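How a Robot Arm Is Built in a Shared Workshop

An explainer for readers aged 8 to 12, from the Alel Workshop learning pages

A robot arm is a machine that can reach, turn, hold and let go. Large robot arms work in factories, where they lift heavy parts all day long. Smaller ones can be set up on a table in a workshop, and people who share that workshop can learn to use them together.

The Alel Workshop is a shared workshop. Members come in to build things, and they share the tools, the benches and the storage shelves. In November, a group of members began a project named Gebru. The aim of the project is to teach a robot arm to pick up everyday objects and put them down again in the right place.

Starting with a strong table

A robot arm needs something steady to stand on. When an arm moves quickly and then stops, it pushes against whatever is holding it. If the table rocks, the arm will miss its target.

For this reason the members built the frame first. They used long gray bars made of aluminum, a metal that is light but strong. The bars have grooves along their sides. Bolts slide into the grooves, so a bar can be moved a little and then fixed tightly again. The wooden top came later. It was sanded and given a clear, shiny coat of resin, a liquid that turns hard. The coat took 2 days to harden, and no one was permitted to lean on it during that time.

The parts of the arm

A robot arm has many of the same parts as a human arm, although they have different names.

The base is the part that stays still. It is like your shoulder, and it holds everything else up.

The joints are the places where the arm bends or turns. Inside each joint is a motor. Your elbow can bend in one direction only, but many robot joints can turn almost all the way around.

The wrist is the last part before the hand. It can tip and twist so that the hand faces the correct way.

The gripper is the hand. Many grippers have only two fingers. Two fingers are enough to hold a block, a cup or a small box, provided that they close in the right place.

The things on the table

A robot has to practice with real objects. The Gebru members chose some that are easy to hold and some that are hard. Wooden cubes are easy. Their sides are flat, and every side is the same, so the gripper can take hold of them from several directions. A desk telephone is much harder. It has a handset, buttons and a curly cord, and the cord can move when the telephone moves.

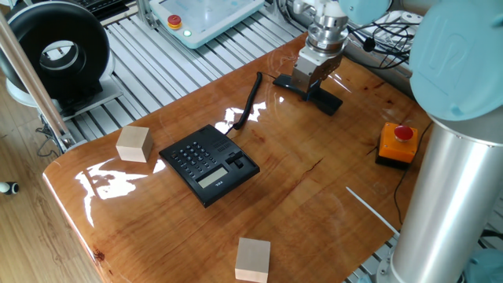 The Gebru table with the arm, a desk telephone and two wooden cubes.

Mulugeta Mamo leads the project and plans the practice tasks. "We always begin with the cubes," he explains. "When the arm can place a cube on a mark without dropping it, we try the telephone. The handset is a difficult shape, and we expect many mistakes."

Mistakes are recorded in the same way as successes. The members have planned 400 practice tries with the cubes and 2000 with the telephone. So far they have completed 1540 of the telephone tries.

How does the arm know where to go?

A robot arm does not know what a telephone is. It follows instructions made of numbers. Each number tells a joint how far to turn. When all the joints turn by the correct amount, the gripper arrives at the correct place.

A person can give these instructions by using a teach pendant. This is a control unit joined to the robot system. The person moves the arm a small distance, saves that position, and then moves it again. Later, the arm can go through the saved positions in order. Saving positions is a little like drawing a connect-the-dots picture, with the arm following from one dot to the next.

The members also use a computer program they wrote themselves, called Seteck. It keeps the lists of saved positions tidy and gives each list a name. A list for lifting a cube is short. A list for lifting the handset and returning it to its cradle is nearly a page long.

Staying safe

A robot arm cannot tell that a hand or a sleeve is in its way unless it has special sensors. People must therefore follow rules whenever the power is on.

The most important safety tool is the emergency stop button. It is red and easy to push, and it stops the arm at once. There is one on the table and another on the teach pendant - a person should never have to walk across the room to find one.

Rules at the Gebru table

Stay behind the line on the floor while the arm is moving.
Tie back long hair and roll up loose sleeves.
Know where the nearest stop button is before you begin.
Ask an adult member to switch the arm off before you touch anything on the table.

Words to know

Cradle: the part of a telephone where the handset rests.
Gripper: the hand of a robot arm.
Joint: a place where a robot arm bends or turns.
Resin: a liquid that hardens into a clear, tough coat.
Teach pendant: a control unit used to move a robot and save its positions.

Try it at home

Place a small box on a table. Ask a partner to close their eyes and hold one hand above it. Guide the hand to the box using only the words left, right, forward, back, up, down, open and close. Write down each instruction as you say it. Then return the box to the same spot and read out your list again, from the beginning, without adding any new words.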